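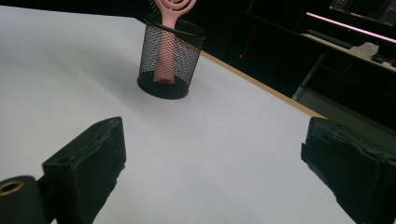

Clurnero Opens Second Home Goods Store in Van Dusen

VAN DUSEN, 1/20/18 - Clurnero, the home and bath retailer based in Costero, today opened its second store at the former Lolo Shoes building on Van Dusen's main shopping street. The new store employs 13 people, 10 of them hired locally.

The store carries bath linens, hair care tools, storage and small furniture. It also has a refill counter for liquid soap and shampoo, which the Costero store has offered since it opened. Customers can bring their own bottles or buy an empty one at the register.

Renovation of the building began in September. Clurnero replaced the front windows, put in a new heating system and kept the original tile floor. A side entrance with a ramp leads to the parking lot, where there are 92 spaces shared with neighboring shops.

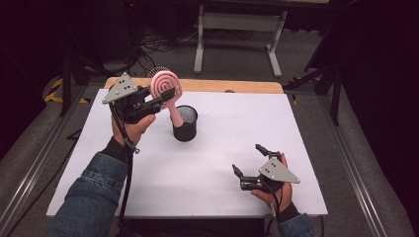

A pink hairbrush and a black mesh cup.

Clurnero will give a cotton hand towel to the first 1000 customers who make a purchase at the new location. The offer is limited to one towel per household and does not apply to gift card sales. Gift cards bought in Costero can be used in Van Dusen.

The company has no plans to change hours or staffing at the Costero store. Online orders can be picked up at either location - customers choose the store at checkout and get an email when the order is ready.

The Van Dusen store is open every day from 10 a.m. to 7 p.m. Returns are accepted at both stores with a receipt.

About Clurnero
Clurnero sells household and personal care goods through its stores in Costero and Van Dusen and on its website.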